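Brokumholm Community Help
Home and Household > Tidying and Storage

Craft table has become the everything table, where do I start?

Posted by Flotov

We have two white tables pushed together in the back room, bought as one big work surface for the kids and, in theory, for me. The back one filled up first. Then the overflow started moving forward, a block at a time, and now I clear a spot with my forearm whenever anyone wants to draw.

I've tried the "one bin for everything" method. It gave me one bin of everything, which I then tipped out on a Wednesday night looking for a glue stick. I have two hours this weekend and a budget best described as what's in the coin jar. What would you tackle first, and what would you leave alone?
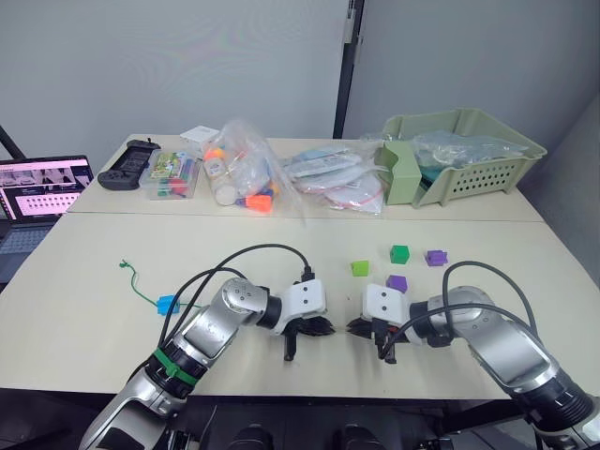

Filed under: Small Spaces, Toys and Craft

The clear box with the markers is the only thing that has ever worked. It shuts, I can see what's in it, and the kids put the lid back on about half the time, a household record. The blocks are the real trouble. They're small, they're green and purple, and they wander. I own a 1000-piece jigsaw that I'm fairly sure is now a 579-piece jigsaw, so you can see where this is heading.

Prorna

Start with the front table and ignore the back one completely. I mean it. If you begin at the back you'll open a bag of bits, sit down to sort it, and it'll be dark outside.

Blocks first. Any shallow tub with a lid will do, and an old ice cream container is free once you've dealt with the ice cream. Then wires and connectors. Don't put them in with the toys, they knot themselves around everything. Loop each one loosely, use a twist tie, and give them their own zip bag with the colour of the plug written on it in marker. Game controllers can go in a drawer near whatever they run.

After that, stop. Have a cup of tea and admire your half a table.

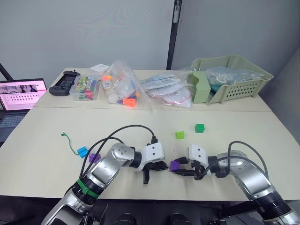 Green cubes and a purple block on the front table, bags of bits along the back.

The see-through bags are better than nothing, but they slump and slide over each other, so you end up lifting one to find out what's under it. Stand them upright in a dish rack. Mine came from the op shop for two dollars and has never held a dish.

Petchrat

Get rid of the second table. You will fill whatever you have. We got rid of ours and now the stuff is on the piano, but the principle is sound.

Flotov

Did the blocks and the wires, took well over an hour, and found the glue stick in with the good scissors. Ordering a dish rack is beneath me, so I'm off to the op shop. Keeping both tables, we haven't got a piano.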